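The Rule About Paper

By Munther Darwish
August

When Branislav Ondrejka was asked to write the handling rules for the Furarik office, he said yes before he had thought about it, which was how he said yes to most things, and then he went home and told his wife that it would take an afternoon. He had spent most of his working life in a bindery in Rarnitz, folding and stitching and trimming, and he supposed that anything a person could say about picking up an object and putting it down again would fit comfortably on one side of a sheet.

That was in the spring. By August the rules ran to thirty-odd pages and had a name, the Fothergill Rules, after the street, and Branislav had stopped telling his wife how long anything would take.

The work itself was pleasant enough to watch. People came in and took hold of things with the hand-held grippers, over and over, so that one day a machine might learn from them how it was done. There was a quota of 50 good takes for each object, and a take was good if it followed the rules, and so you can see that a great deal hung on the rules. If they were foolish, then somewhere down the line there would be a foolish machine, squeezing somebody's peaches.

He had written the easy ones first. Approach slowly. Do not talk to the object. (This had been necessary on account of a young man named Mimitz, who talked to everything, and who said good morning to the kettle.) Set the thing down as if someone were asleep in the next room. Branislav was rather proud of that one, and a little hurt when the main office in Rarnitz sent it back with a note in the margin that asked for a figure in newtons.

"They want a number," he told Mimitz.

"For the sleeping person?"

"For the setting down."

Mimitz thought it over, eating an apple. He was a good-natured boy with very long arms, and he had been on the floor longer than anyone but Branislav, and he had opinions. "My grandmother would have been able to tell you," he said. "She could set down a tray of glasses in the dark. But I don't think she'd have had a number either."

So Branislav got his number. He borrowed a scale, and he set down cups and boxes and a bag of rice on it all through one long morning, as if someone were asleep in the next room, and he wrote down what the scale said each time and took the middle of it. He put the number in the rules. Then, after the number, in parentheses, he put the sleeping person back, and this time Rarnitz let it stand.

After that the rules came along nicely for a while. Cups went in, and bottles, and towels, which needed a page and a half. And then one morning he came to paper.

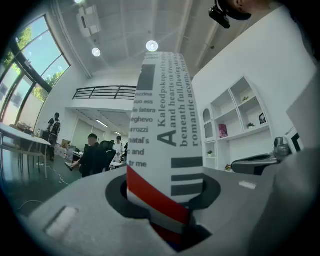
He had been putting off paper. A man who has worked with it for that many years knows things about it that he has never once had to say, and the moment he tried to say them they went stiff and silly on the page. Hold it firmly enough that it does not slip. Well, of course. Hold it lightly enough that it does not crush. Yes, and how light was that? A rolled sheet is strong along its length and weak across it. It will stand up like a column if you are kind to it, and if you pinch it just a little too hard it gets a waist, and once it has a waist it will always have one. You can smooth it and roll it the other way and leave it under a dictionary, and it will remember what you did.

He wrote that down, the part about remembering, and crossed it out, and went and stood by the window for a bit.

The trouble, as he explained to Mimitz over lunch, was that a rule ought to be something a person could follow on a bad day. Anybody could be gentle on a good day. You wanted a rule for the fellow who had slept badly and had a sore wrist and was on his last few takes before home, and you could not simply tell that fellow to be kind to it.

"Why not?" said Mimitz.

"Because he'll think he is being kind."

"Then tell him what it looks like when he isn't."

Branislav put down his fork. It was a perfectly simple idea, and he had trained eleven apprentices in the bindery in exactly that way, by handing each of them a ruined sheet on the first morning and letting them turn it over in their fingers. He had never told one of them how hard to press. He had shown them the crease and let them be sorry about it.

He wrote the rule that afternoon, and it went like this.

Before you lift rolled paper, spoil one. Close the gripper on a spare roll until it creases, and look at the crease. Now take a fresh roll and stop well short of that. If you see the start of a crease at any time, open the gripper, set the roll aside, and mark the take as spoiled. Do not turn the roll around to hide it.

He read it over several times. The last sentence had come out on its own, and he was not sure whether it belonged in a handling rule or in a sermon, but he left it, because he remembered turning a book around to hide a bad corner when he was nineteen, and he remembered the face of the man who had turned it back.

Rarnitz did not care for it. The note came by the next morning, and it was a polite note, but it wanted to know why the company should pay people to ruin paper on purpose, and it pointed out that if every new person spoiled one roll, and there were 1,000 new people, there would be 1,000 spoiled rolls. Branislav read this aloud to the floor, because he thought it was the funniest thing he had heard all summer, and then he sat down and answered it very seriously, because he was a serious man about his work.

He wrote that he had gone through the old takes, all 2,671 of them that had paper in them, on three evenings and with a pot of tea. He wrote that he had found a good many with a waist. In not one of those had the person marked it, and he did not believe that any of those people were careless or dishonest. He believed they had not known what they were looking at. A machine that learned from those takes would learn that a waist was how paper came. He would be sorry to send such a machine out into the world, he wrote, where there were people's letters, and drawings that children had made, and maps.

He took out the part about the drawings, and then he put it back in.

It was quiet for quite some time after that. Mimitz brought in a plum cake. A new woman started, very shy, and Branislav walked her through the cups and the bottles and the page and a half about towels, and when they got to paper he stopped, since strictly speaking there was no rule yet for him to teach her.

"What do I do with this one?" she asked. She had picked up a roll of newsprint and was holding it out from herself a little, the way people hold a baby that belongs to somebody else.

"Well," said Branislav. He looked across at Mimitz, who had become very interested in a shelf. "I'd like you to spoil it, please."

She looked at him to see if he was joking. Then she fitted the roll into the gripper and closed it, slowly, and he watched her face and not the paper. There was a small dry sound. She opened the gripper and turned the roll to the light and ran her thumb along the place.

"Oh," she said. "It doesn't go back."

"No."

"Could I have another one?"

He gave her another one. She took it up so carefully that he found he was holding his breath, and so, he noticed, was Mimitz, all the way over by the shelf. It stood up straight and she held it there as long as the take asked for, and then she set it down, and he would have put money on it that someone asleep in the next room would have gone right on sleeping.

The answer from Rarnitz came near the end of the month. It was one line long. Approved, it said, with spoiled rolls to be limited to one per person and kept for recycling — and would Mr. Ondrejka please let them know when he expected to be finished with eggs.

He had not started eggs. He had forgotten there would be eggs. He folded the note in half, and ran his thumbnail down the fold out of long habit so that it lay perfectly flat, and went to find Mimitz to ask him what his grandmother would have said.

More stories
The Elevator Inspector's Holiday
What the Lighthouse Ordered for Lunch
Two Umbrellas
A Short History of the Night Bus
The Piano Mover's Daughter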